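Category: Club Business / Minutes

ATWOOD BASKETBALL ASSOCIATION
Minutes of the February meeting, Friday, 7:00 p.m., upstairs room at the Atwood gym

Present: Venla Kettunen (chair), Tyyne Pelkonen (minutes), the head coach, the assistant coach, both team managers, the junior rep, the ticket desk, and one parent who was looking for the yoga class and stayed for two items.

Apologies: the equipment manager, who has the flu. The scoreboard operator, who has a date.

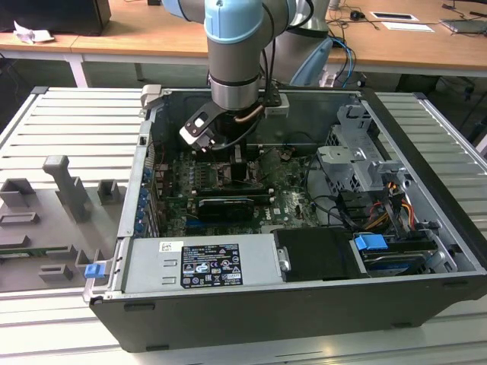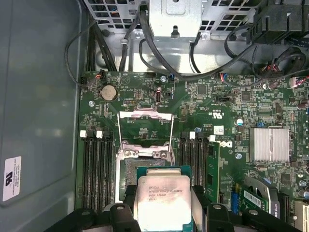 1. Minutes of the last meeting

Approved with one correction. The head coach did not "storm out" in January. He left at a normal speed and came back for his coat. Tyyne agreed to change it to "left."

2. Matters arising

The shot clock at the north end still resets to 19. The visiting bench from Trillard has now complained in writing, which the meeting felt was a bit rich from a club whose own shot clock is a man named Gary with a whistle. Venla to call the electrician again.

The lost property box was emptied as agreed. Eleven left shoes. No further discussion.

3. Coach's report

The first team is fourth in the league with five games left. The top four go to the playoffs. The coach said he was pleased with the defense, satisfied with the rebounding, and would prefer not to talk about free throws.

He was asked to talk about free throws.

The team shot 300 of them in the first part of the season and made fewer than anyone in the room had guessed, including the junior rep, who had guessed low to be funny. Since the new year there has been extra shooting after Tuesday practice. The assistant coach reports that attendance at the extra shooting is excellent among the players who already make their free throws.

Lineup for the Trillard game: the starting center has a sprained ankle and is day to day. Asked which day, the coach said it was an expression. If he can't go, the backup starts and the tall kid from the juniors dresses as third big man. Tyyne asked that his mother be told before the program is printed this time.

4. Niskanen Cup

We have been drawn away to Niskanen in the second round. Tipoff is at 1:00 p.m. and the bus would have to leave at 8:30. The coach asked for 7:30. The managers, who have met the players, asked for 7:30 to be announced and 8:30 to be meant. Agreed. These minutes are not to be posted in the locker room.

Niskanen has offered us 100 seats behind the visiting bench. The ticket desk thinks we can fill half of them. Venla thinks all of them, on the grounds that it is a cup game and there is nothing else to do in February. The ticket desk pointed out that this was also her view about the alumni game, when we sold 91 tickets and 40 of those were to alumni who were playing in it. Why players had been charged admission was raised and then put down again.

Decided: take the full 100, return what we don't sell by the Wednesday before.

5. Money

Balance in the general account is $672 after the referee fees went out. The January invoice from the gym has not arrived. Some present hoped it never would. Tyyne has been keeping its money to one side anyway, and the $672 does not include it, so please stop asking if we can buy a popcorn machine.

The Urnix sponsorship runs out at the end of the season. Urnix would like to renew on the same terms, but with the logo moved from the back of the shorts to the front of the jersey. The head coach said he had been wondering how long that would take them. Venla will ask for more money in return. She was asked how much more and said she would see what face they made at the first number.

The bus to Niskanen is more than the bus to anywhere else we go. Moved by the managers that players pay a share. Moved by the junior rep that coaches pay a share too. Both motions carried, the second one faster.

6. Conduct at home games

Two complaints about the drum.

One says it is too loud. The other says it stops during the fourth quarter when we are losing and that this is bad for morale. The meeting had sympathy with both. The drummer is to be asked to play a little softer and for the full forty minutes. The assistant coach will ask him, as they are cousins and he can take it up again at Easter if it goes badly.

A third complaint, about the language used toward the officials from row two, was withdrawn when the ticket desk checked who sits in row two. The head coach's wife has been spoken to. The head coach did the speaking and says he won't be doing it again.

7. Juniors

The under-14s won both games last weekend. The under-16s lost one and had the other called off when the referees went to the wrong gym, where they are said to have worked a very tidy game of volleyball. It will be replayed. Date to be agreed with Trillard, who would like it to be soon, as their best guard goes on a school trip next month. We would like it to be next month.

The junior rep asked for four new balls. The equipment manager had sent word that there are plenty of balls. The junior rep had brought one with him and put it on the table, where it did not roll. Four new balls approved.

8. End-of-season dinner

Same place as last year if they'll have us. Tyyne to find out if they'll have us. Awards as usual, with the "Most Improved" trophy to be retired for a season after the last three winners all asked what was meant by it.

9. Any other business

The assistant coach would like it noted that he does not own the gray van parked across the fire exit. It was noted. He was then asked to move it and went down to do so.

Venla reminded everyone that the league wants final rosters in by noon on the last day of the month. Last year ours went in at 11:58 with one player's name spelled two ways, and for the playoffs he was legally two people, one of whom had four fouls. The managers will have it done a week early. The chair asked for that to be written down exactly as said.

Next meeting: second Friday of March, 7:00 p.m., same room, unless the yoga class has it.

Closed at 9:10.

T. Pelkonen

Actions
Venla: electrician, Urnix, confirm seats with Niskanen
Tyyne: dinner, tall kid's mother
Managers: bus, rosters
Assistant coach: drum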